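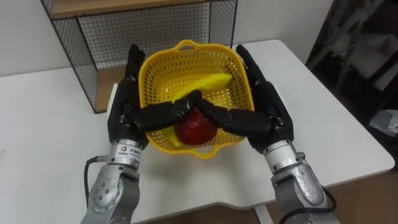 Gelber Kunststoffkorb auf weißem Tisch. Körbe sind nicht im Lieferumfang.

# Dörrschrank Adon für Kräuter, Obst und Pilze

Der Adon ist ein Dörrschrank für Haushalte mit Garten, für kleine Hofläden und für alle, die im Herbst mehr Äpfel haben, als man essen kann. Er arbeitet mit warmer Luft, welche von der Rückwand waagerecht über die Einschübe geführt wird. Dadurch bekommen die oberen und die unteren Siebe fast die gleiche Wärme, und das Umstecken während des Trocknens entfällt in den meisten Fällen.

Wir bauen den Schrank in unserer Werkstatt in Porkeck. Das Gehäuse ist aus Edelstahl, die Tür aus Glas mit einem Griff aus Buchenholz.

## Technische Daten

| | |
|---|---|
| Höhe | 62 cm |
| Einschübe | 8 |
| Leistung | 274 Watt |
| Gehäuse | Edelstahl, gebürstet |
| Siebe | Edelstahl, spülmaschinenfest |
| Regelung | Drehknopf, stufenlos |
| Zeitschaltuhr | mechanisch, mit Endabschaltung |
| Garantie | 4 Jahre |

## Was man darin trocknen kann

**Kräuter.** Minze, Salbei, Thymian und Zitronenmelisse trocknet man auf der niedrigsten Stufe. Die Blätter sollen einzeln liegen. Wenn sie zwischen den Fingern rascheln und brechen, sind sie fertig. Basilikum verliert leider viel von seinem Geschmack, das ist bei jedem Gerät so, auch bei unserem.

**Obst.** Äpfel und Birnen schneiden Sie bitte in gleichmäßige Scheiben. Zwetschgen werden halbiert und mit der Haut nach unten gelegt, sonst kleben sie am Sieb. Für sehr saftige Sorten empfehlen wir, die Tür in der ersten Stunde einen Spalt offen zu lassen.

**Pilze.** Nicht waschen, nur mit einer Bürste putzen. Steinpilze geben einen starken Geruch, der einige Tage im Schrank bleibt. Wer danach Tee trocknen möchte, soll die Siebe vorher mit heißem Wasser und etwas Natron reinigen.

Fleisch und Fisch sind für dieses Modell nicht vorgesehen. Dafür ist die höchste Stufe nicht warm genug.

## Ernten und vorbereiten

Zum Sammeln eignen sich Körbe mit offenen Wänden besser als Eimer, weil die Luft durchgehen kann. Kräuter schneidet man am Vormittag, wenn der Tau weg ist, und legt sie locker hinein. Obst mit Druckstellen kommt besser in den Kompott als in den Dörrschrank.

## Ausführungen

- **Adon**: Grundmodell wie oben beschrieben
- **Adon Kozan**: mit feinmaschigen Sieben für Blüten und Samen, sonst gleich
- **Adon Rinville**: mit Rollen und Wandhalterung, gedacht für Hofläden

Die feinmaschigen Siebe kann man auch einzeln bestellen. Sie passen in alle Schränke, die wir bisher gebaut haben.

## Aufstellung und Pflege

Der Schrank braucht einen festen Stand und hinten eine Handbreit Abstand zur Wand. Im Keller funktioniert er auch, jedoch dauert das Trocknen bei feuchter Luft merklich länger. Das Gebläse hört man wie einen leisen Küchenventilator. Im Schlafzimmer würden wir ihn nicht laufen lassen.

Das Filtervlies an der Rückseite sollte man vor jeder Saison auswaschen. Die Glastür lässt sich ohne Werkzeug aushängen. Bitte kein Scheuermittel auf der gebürsteten Fläche benutzen.

## Lieferung und Fragen

Wir versenden im Karton ohne Styropor. Die Lieferzeit ist im Frühling kurz, ab August muss man mit Wartezeit rechnen. Abholung in Porkeck ist nach Absprache möglich.

Fragen zu Ersatzteilen und Reparatur beantwortet Taras Vakulenko. Bitte schreiben Sie ihm die Seriennummer dazu, sie steht innen am Türrahmen.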